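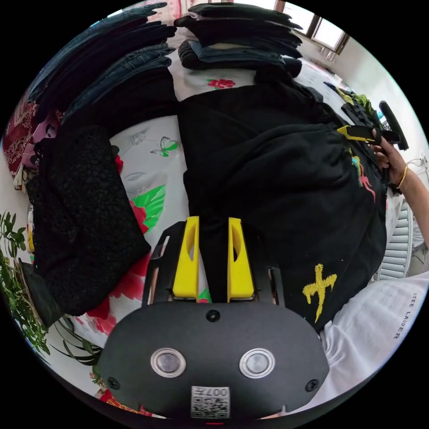 A black sweatshirt spread out on a bed.

Wanted: people who mend their own clothes (or keep meaning to)

Do you have a pile? Most of us do. Ours sits on a chair at the Senumau studio and includes a cardigan with no elbows left and a pair of work pants that have been patched over the patches. We love that pile, and we'd love to hear about yours!

The Stisament Mending Diary is looking for 30 people to keep a record of how they look after, repair and give up on their everyday clothes over 22 weeks. We want the ordinary stuff: hoodies, school jumpers, trackie daks, socks, the doona cover that finally split down the seam. You don't need to be any good with a needle. Some of the best entries in our pilot came from a bloke who did everything with iron-on tape and was very proud of it (as he should be).

What you'd be doing

Once a week you fill in a short diary page, on paper or online, whichever suits. You tell us what came through the wash looking worse than it went in, what you fixed, how you went about it, and what you put aside for later. If you did nothing at all that week, write that down and have a cuppa. Blank weeks are useful to us and we'd much prefer a real one to a made-up one.

You'll also come to two get-togethers at the Coman Street hall, one near the start and one at the end. Bring a garment you're fond of. There'll be machines, darning mushrooms, a big box of odd buttons and a very good lunch. If you live too far away, we can ring you for a chat on those days.

Who can take part

Anyone aged 18 or over who does at least some of the clothes care in their household. Share houses, big families, people on their own, retirees, shift workers, all welcome. We're especially keen to hear from people who wear a uniform or hi-vis to work, and from anyone who learnt to sew somewhere other than Australia, as our pilot group was short on both. Diaries can be kept in English or Korean.

Sorry, we can't take people who mend or alter clothes for a living this time. We're hoping to run something separate for you in March.

What you'll get

A $200 payment, half after the first get-together and half when your last page comes in. A mending kit put together by Zekell, the haberdashery downstairs from us, with decent scissors and wool in colours you can choose. A copy of the printed book at the end, with your name in it or left out of it, up to you.

What happens to your diary

Bits of it may appear in the book, which will run to 200 pages with drawings and stitch samples. We'll show you anything of yours before it goes to print and you can say no to any of it. Your original comes back to you.

How to put your hand up

Drop a note in at Zekell or use the form on the Stisament page. Tell us your name, how to reach you, who you wash for, and the story of one thing in your wardrobe that ought to have been thrown out years ago. A few lines is plenty, though if you get carried away we'll happily read the lot.

Questions go to Bok-nam Jeon, diary coordinator, who is at the studio Tuesdays and Thursdays and can be reached through the same form the rest of the week.

Posted 2 July 2019. Open until all places are filled.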